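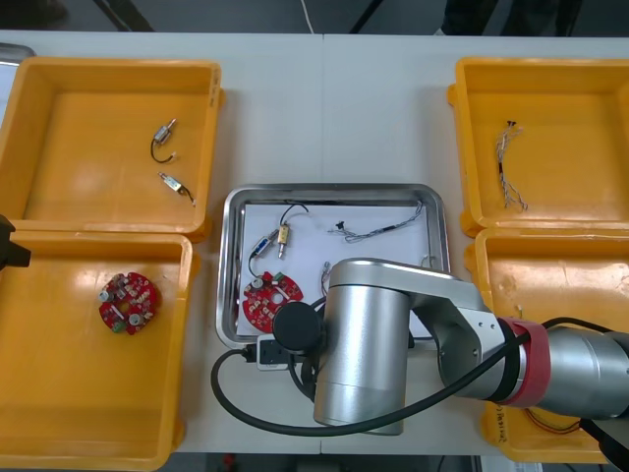

Steel tray in the middle for unsorted parts, yellow bins on either side.

Sorting small electrical parts for reuse

Once a few old appliances have been taken apart you end up with a heap of solenoids, boards and bits of wire. The method below works on any table you can wipe down. We use it at the Arkley repair room for everything that comes off the stripping bench.

What you need

Four open bins, a shallow tray and a sheet of white paper. Ours are yellow plastic, but any plain bright colour will do. Dark bins hide black wire.

Setting out

Put the tray in the centre of the table and line it with the paper. Small screws show up well against it, and the paper can be lifted out and tipped when you finish. Stand two bins on each side.

Sorting

1. Check that everything is unplugged, batteries are out and any large capacitors have been discharged before parts come to the table.

2. Tip a small amount into the tray. Ten pieces is plenty.

3. Take out the solenoids first. Lift them by the body, never by the lead, and keep any loose plunger with its coil - they are a nuisance to match up later.

4. Circuit boards go in a bin of their own. Hold them by the edges and don't stack them.

5. Split the wires between the last two bins. We keep bundles with a connector still fitted apart from loose single wires. Frayed ends can be trimmed later.

6. Anything you can't identify stays in the tray until the end.

Putting away

Bag each type separately and write the contents and date on the label. Solenoids should have their voltage on the bag too, if it can be read. Boards go in anti-static bags.

Page updated 12 February 2024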